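Baert to put robot arms on two packing lanes in Wadmont, says no one will lose a job

Baert, the food-box packer that runs the big shed on the east side of Wadmont, plans to put robot arms on two of its packing lanes in October. The arms will pick up canned goods and set them in boxes, work that is now done by hand on three shifts. The company told staff at a meeting last month and put out a one-page notice to the public a few days later.

The notice uses the word "support" five times. It doesn't use the word "replace," and it doesn't say how many people work on the two lanes at the moment or how many will work on them by the end of the year. Baert says the answer to the second question depends on how the first weeks go.

What we know is this. The site employs 137 people. Some 20 of them are assigned to the lanes in question, according to a shift list posted in the break room. Each of those lanes handles cans, jars and small cartons that go into the mixed boxes Baert packs for schools and food shelves. The software that will run the arms is called Idudar and comes from Tiden, a small company that has been working with Baert since the spring.

Practice runs on a screen

Most of what Idudar has done so far, it has done inside a computer. Tiden builds a simulated table, puts simulated groceries on it and has simulated arms handle them over and over. The company says it has logged 2,259 runs of this kind for the Baert job. In one of them, a two-finger gripper has a SPAM can pinched at its lower end and tipped at a steep angle above a light gray tabletop.

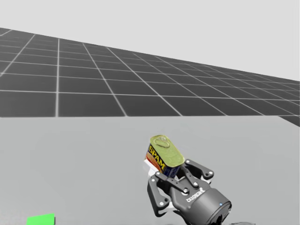
They've shown us a can in the air, and that's fine, but I want to see it in the box with the label facing up at ten to six in the morning when the cartons are coming in damp, one packer on the early shift told us. The same packer has asked twice for a trial on the real lane with the real crew standing there, and has been told that one is coming.

It's a fair request. A practice run on a screen has no torn shrink-wrap and no pallet that got rained on between the truck and the dock door. Tiden says it changes the position and angle of the cans from run to run so that the software doesn't simply learn one move by heart. Asked whether it also practices with dented cans, the company said that was "on the list." Asked how many of the 2,259 runs ended with the can where it was supposed to be, it said the figure would be shared with Baert first. Baert said it would be up to Tiden to share it.

So the number everyone in the building has now heard tells you how much practice there's been. It doesn't tell you how well the practice went, and a person applying for a packing job with a resume like that would get a follow-up question.

What the company says will change

Under the plan, one person per shift on each automated lane becomes a "lane lead." The lead loads the feed table, clears jams, checks finished boxes and calls Tiden's help line when something stops. The others move to what Baert calls flexible duties. In practice that seems to mean the jar line, the returns cage and the dock, depending on the day.

Pay stays the same for now. Lane leads get two paid days of training and no raise. A supervisor at the staff meeting described the new post as less tiring, and for some people it may be. Hand packing is hard on the wrists and shoulders, and the cases are heavy by the end of a shift. Several workers we talked to said they wouldn't miss it.

What they would miss is the pace. On a hand lane, the crew more or less sets its own speed within the hourly target, and people trade places when someone's back starts to go. A lead working beside a machine stands where the machine needs a person to stand. If the arms are slow, the lead waits, and if they're fast, the lead hurries. Baert hasn't said who will set the speed or whether the lead can change it without asking.

There is also the matter of what the arms can't do. The grippers in Tiden's practice runs work with two fingers that face each other across a gap, and whatever goes into the box has to fit between them. 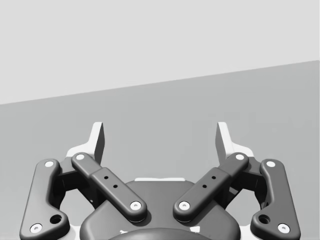

Cans are a sensible place to start, then, and Tiden has been open about that. They're stiff, they come in a few sizes, and they don't much mind being squeezed. Bags of rice do mind, and so do the juice pouches that go in every school box from September to June. Those will still be packed by hand, on the same lane, into the same box, after the arms have finished with it. Baert's notice describes this as "a natural division of tasks." From the floor it looks like the machine gets the easy half and the person gets whatever is left, at the machine's speed.

Baert doesn't agree with that reading. A company statement says the arms will take over "the most repetitive lifts" and leave workers with "more varied activity." Both things can be true. Varied activity is also a good description of what happens when a crew of several people is cut to one lead and a helper who floats between lanes.

The question of the hourly target

The hourly target for a hand lane is posted on a whiteboard by the time clock. Workers say it has gone up twice in the past year. Baert says the target for the automated lanes will be "reviewed after launch" and that hand lanes "will not be compared directly" with them.

We asked how that would work, given that all the lanes feed the same dock and every box is scanned at the same station. The company said managers would use judgment. It didn't offer to put the promise in writing, and the notice to staff doesn't mention targets at all.

This is the part that worries people who aren't on the two lanes. If the arms do well, their own lanes are probably next, and if the arms do badly, somebody has to make up the boxes. A few of the older hands remember the automatic taper that came in to save time and spent most of a winter under a sheet, with its lane's orders shared out among the others. Extra hours were paid. The tape guns were never as good again, but that may be a separate story.

How the trial will be judged

Tiden says the next round of practice uses two arms working at one table, with different items set out between them. The simplest of these has a tuna can and a SPAM can with a green block lying between them, and a gripper on each side. The arms have to take turns or at least stay out of each other's way, and on the real lane they'll also have to stay out of the way of a person's hands.

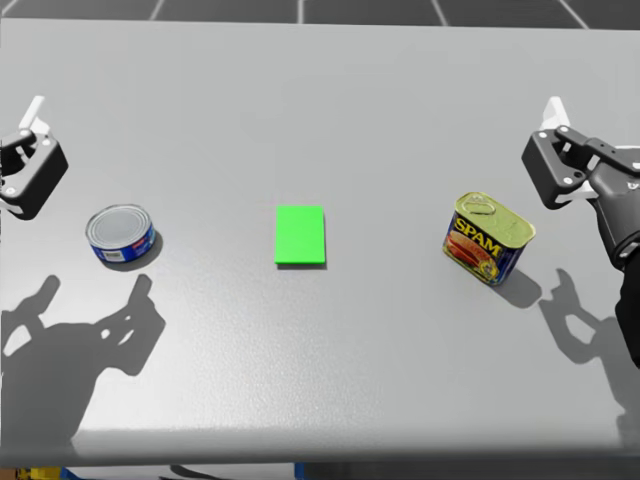 Safety and stops

Each lane will have a light curtain and two stop buttons, one at the feed end and one by the box chute. When the curtain is crossed, the arms halt. Baert says restarting takes a few seconds. It hasn't said whether stops will be counted, or whether a lead with a lot of them will be asked about it, and that's a point worth settling before anyone has to choose between a crooked can and the target.

The company has promised a walk-through for the crews before the first boxes go out. It has also promised that leads can stop the lane for any reason without a write-up. That second promise was made out loud at the meeting, in answer to a question from the back of the room, and several people wrote it down.

What happens next

The arms are due on site in late September. Baert plans to run them for four weeks beside the hand crews and then decide on staffing for the rest of the winter. The company says it will look at "quality, throughput and employee experience." It hasn't said how it will measure the third one or what score would lead it to send the arms back. Asked whether sending them back was possible under its contract with Tiden, Baert said it was confident it wouldn't come to that.

Workers on the two lanes have asked for three things in writing: that no one is let go before spring, that the hourly target on hand lanes stays where it is during the trial, and that Tiden's success figures are posted next to the whiteboard. Baert has said it will reply by the end of the month.

Applications for the lane lead posts are open until the same date. At the time of writing, there was one name on the sign-up sheet.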